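Sorting

The club met in the old cookery room at Ballasholm, because the technology block locked at four and the cookery room did not. There was one long wooden table by the window, and two robot arms clamped to it, and a cupboard where the baskets were kept.

I joined in November. I was the youngest by two years and they gave me the job of writing things down. I had a blue exercise book and a ruler. Every run went in as one line: the run number, the item, the basket, and either yes or no.

The competition was at Woltness after Christmas. The task had come in a thin envelope, one page long. A table of household things, to be cleared into baskets by kind, with no hands on the table once the clock had started. The judges would bring their own things and we would not see them beforehand. So we practised on whatever people could bring from home.

My brother brought nothing, as he had left the club by then. He had written most of the program the year before. It was called Boonchu, after a café he liked, and he had gone to work at Dindberg, on the ferries, and left it on the club laptop with hardly a note in it. There was a line near the top that said do not touch this, and below it a number, 12. We did not know what the 12 was for. We had left it alone all autumn.

The older girl who ran the arms thought we should change it. She said the left arm let go too early and the 12 was the only thing she had not tried. The boy who did the grippers said that if it was changed and the whole program fell over, there would be no one to ask. They had this conversation every session, usually while packing up.

"You could ring him," she said to me.

"He's on the water," I said.

He was not always on the water. I had his number and I had not rung it since he moved. We had parted badly, over a bicycle, and then it had been too long to bring up the bicycle.

On December 26, 2024 the school was shut, but the gripper boy's aunt had a key, and we went in with our coats on. The heating was off. We put the toiletries out, and the wipes at one end, and the three red baskets in a row. She started the program. I wrote 99 in the margin and waited. 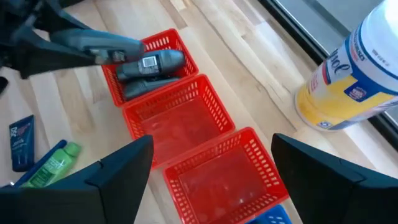
"Slow it down," said the gripper boy.

"It is slow."

It let go too early. I wrote no.

She sat back and looked at the screen, and then at me. I went out into the corridor, where it was even colder, and rang my brother. It rang for a long time. When he answered there was an engine behind him and he had to shout.

I asked him about the 12.

"It's millimetres," he said. "How high it stops before it opens. I measured it off the old baskets, the deep ones. Have you got different baskets?"

I said we had.

"Then measure them again. I only put that line in so you wouldn't fiddle." The engine changed its note. "Is it cold in there?"

"Yes."

"There's a heater in the cupboard, behind the flour bins. Don't tell anyone I told you."

He asked how the bicycle was. I said the chain had gone, and he said he would look at it when he was next home. Then he had to go.

I went back in and got the ruler out of my exercise book. The gripper boy found the heater and plugged it in under the table. She changed the number, saved the file under a new name, and put everything back where it had started.

I turned to a clean page and wrote 100.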